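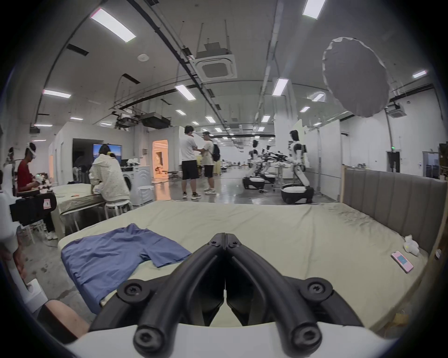

*A mattress with a pale green fitted sheet and a tall gray upholstered headboard. A pair of blue shorts is laid out on the left.*

A **fitted sheet** is a bed sheet with shaped corners and an elastic edge, made to cover a mattress and stay in place without being tucked in. It is the lowest layer of bed linen in most homes, apart from a mattress pad or protector if one is used. The flat sheet, blanket or comforter goes on top.

## Construction

Most fitted sheets are cut from a single piece of cloth. A square is removed from each corner and the cut edges are sewn together, which forms a pocket. Elastic is then sewn into the hem, either at the corners only or all the way around. Sheets with elastic on all sides grip better but are harder to fold.

The depth of the pocket decides which mattresses the sheet will fit. A sheet with a 10-inch pocket suits a thin or medium mattress. Thicker mattresses, and those with a topper, need a deeper one. A pocket that is too shallow pulls off at the corners, and one that is too deep leaves slack cloth on the surface.

## Materials

Cotton is the most common fiber, in a plain weave (percale) or a satin weave (sateen). Percale is crisp and creases easily. Jersey is a knit and stretches, so one size will often fit several mattress depths. Linen, polyester and cotton blends are also sold. Pale solid colors remain popular for bedrooms with gray or wood furniture, although printed sheets are common in children's rooms.

## Putting on

The usual method is to start at a corner by the headboard, move to the corner diagonally opposite, and then do the remaining two. A tall headboard can make the first corners awkward, and many people pull the bed a few inches from the wall. Small wrinkles near the corners can be smoothed by hand once all four pockets are seated.

## Folding

Fitted sheets are known for being difficult to fold. In the corner method, the hands are placed inside two neighboring pockets and one pocket is turned over the other. The same is done with the other pair, and the sheet is laid flat and folded in from the sides. Dörte Rathjen's household guide *The Daltham Linen Book* gives a version in 6 steps and recommends doing it on a made bed — a table is usually too narrow for the larger sizes.

## Use as a work surface

A bed with only its fitted sheet on is often used for sorting laundry. It is wide, clean and at a convenient height. Shorts and other small garments can be spread flat, smoothed and folded there before being put away. Loose items such as phones and soft toys tend to collect on the same surface and are best moved before folding starts.

## Care

Sheets are generally washed every week or two. Fitted sheets often trap smaller items in their pockets during washing and drying, and socks are a frequent find. High dryer heat shortens the life of the elastic, and a sheet that no longer grips can be held with clip-on straps — or re-hemmed with new elastic.

## See also

- Flat sheet
- Mattress protector
- Hospital corner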